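4. Washing and Drying Sports and Stretch Clothing

This section covers the Sport program on the Lavoie 535 washer and the matching Gentle Heat setting on the dryer. Read section 2 (Installation) and section 3 (First Wash) before you start. If your machine was supplied without the dryer, skip 4.4.

4.1 Before you load

1. Read the care label on each item. If the label shows a crossed-out tub, do not wash the item in this machine.
2. Empty all pockets. Coins and keys can pass through the drum holes and damage the pump.
3. Close zippers and fasten hooks.
4. Turn printed items inside out.
5. Sort by color first, then by weight. Wash heavy sweatshirts apart from thin running shirts.

Note: New dark clothing can lose dye for the first few washes. Wash it alone, in cold water, until the rinse water runs clear.

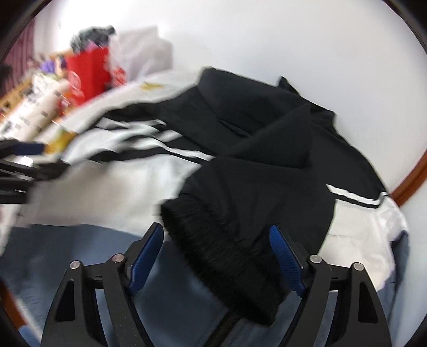
Cuffs and hems hold more soil than the rest of a garment and are the part most often washed poorly. Pull them out to their full length before loading, and do not leave sleeves or legs balled up inside the body of the garment. Ribbed knit, like the black cuff in the picture, traps detergent between the ribs and should be given the extra rinse (see 4.3). Where a dark garment also has white parts, such as thin stripes or a white panel, wash it with the darks at the cold setting and take it out as soon as the program ends. Dye is most likely to move from one part to another while wet fabric sits folded on itself.

4.2 Detergent and softener

1. Pull the drawer out until it stops.
2. Pour liquid detergent into the left compartment, up to the lower line. The upper line is for the Heavy program only.
3. Leave the softener compartment empty. Softener coats stretch fibers and makes them hold odor.
4. Push the drawer fully in. The machine will not start with the drawer open.

Caution: Do not use chlorine bleach on items that contain elastane or spandex. It weakens the fibers and the damage cannot be reversed.

If you use powder, remove the liquid insert first. It lifts out from the back. Store it somewhere safe – replacements have to be ordered from the Clivbridge parts counter and are not covered by the warranty.

4.3 Running the Sport program

1. Load the drum no more than half full. Stretch fabrics need room to move.
2. Close the door and press until it clicks.
3. Turn the dial to Sport. The display shows 30, which is the temperature in degrees Celsius.
4. To change to cold, press Temp once. The display shows two dashes.
5. To add a rinse, press Rinse+ until the light comes on.
6. Press and hold Start for 2 seconds.

The door lock light comes on and the drum begins to turn. You can add a forgotten item during the first 5 minutes by pressing Start again and waiting for the lock light to go out. After that the water level is too high and the door stays locked until the end.

Note: The spin on this program is slower than on Cotton. Clothing comes out wetter than you may be used to. Do not run a second spin on padded or bonded items.

If the program stops and the display shows E5, the load has moved to one side of the drum. Turn the dial to Off, wait for the door to unlock, spread the items out by hand and start again. A single heavy item may need a towel or two washed with it to balance the drum.

4.4 Drying

1. Shake each item out and pull seams straight.
2. Clean the lint screen.
3. Turn the dryer dial to Gentle Heat.
4. Press Start.
5. Remove items while they are still slightly damp at the waistband and cuffs, and hang them to finish.

Caution: Do not dry items with rubber backing or foam pads in the dryer. They can overheat.

For line drying, hang tops by the hem and pants by the waistband. Keep dark colors out of direct sun.

4.5 After each use

Leave the washer door and the drawer open a little way so that the drum can dry. Wipe the rubber door seal with a soft cloth, including the fold at the bottom – lint and hair collect there. Once a month, run the Drum Clean program with nothing in the machine. See section 6 for the pump filter.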